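Reviews > Tableware > Disposable > Paper cups

Pidell Plain White Paper Cups, 9 oz
January - by Zarness staff

We ordered a case of 800 for the office kitchen after our usual cups from Kinnunen went out of stock. The Pidell cups cost a little less and shipped in two days. The outer box had one crushed corner, but the cups inside were fine.

They are plain white with no printing. Coffee straight from the machine is too hot to hold for the first minute or two, same as with any single-wall cup. Water and juice are no problem. I left one full of water on my desk overnight and the bottom seam held. The side was a little soft by morning, so I wouldn't reuse them the next day. 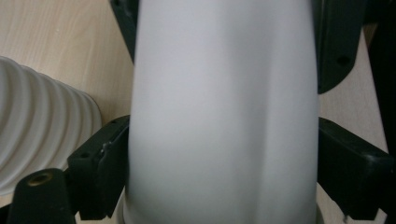
Smooth white sides, a bit wider near the bottom.

The cups nest tightly, and that cuts both ways. A tall stack takes up very little room on the counter, and we keep ours upside-down to keep dust out. But pulling one off with one hand often brings a second along with it. The Trutier cups we tried last year came apart more easily, though they also took up more shelf space. A small twist as you lift usually does it.

The rolled rim is comfortable to drink from and didn't unroll on any of the cups I used. Lids are sold separately. I haven't tried them.

I would buy these again for cold drinks and for people who let their coffee sit. For hot drinks to carry around, get a double-wall cup. 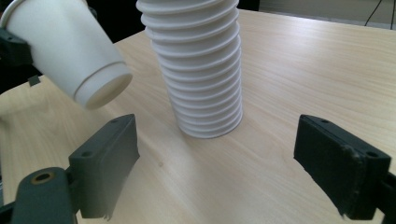
Comments

Guest - We have the same trouble with two coming off at once. Squeezing the bottom one slightly before lifting helps, but then some of them get a dent.

Guest - Do they fit a standard pull-type dispenser? Ours is the narrow kind.

Guest - Mine got soft with hot tea after about 70 minutes. Fine for the price.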